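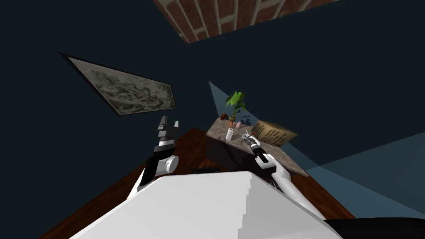
Simulated counter task, view from the robot: both arms, stone countertop, plant and paper towel roll.

Tresari counter set — data card
Version: March 2021
Contact: Shirley Heywood (recording), Jawad Jafri (review)

What is inside
The set has 2,000 simulated episodes with a two-arm robot. Each episode is 60 seconds or shorter.

Rules for recording
Please follow these rules also when you add new episodes.
1. Only one arm works over the counter. The other one stays away from it with the gripper open.
2. Stop the arm before you change the view. A tilted view is allowed, but write it in the notes field.
3. Do not delete failed episodes. Mark them "failed" and keep them.
4. Two people must check every label. If they do not agree, Jawad decides.

Known limits
Small dark objects are difficult to see against the counter. Text on signs is often not readable, so do not use this set for reading tasks. Contact forces come from the Jundia simulator and were not compared with a real arm — do not take safety limits from them.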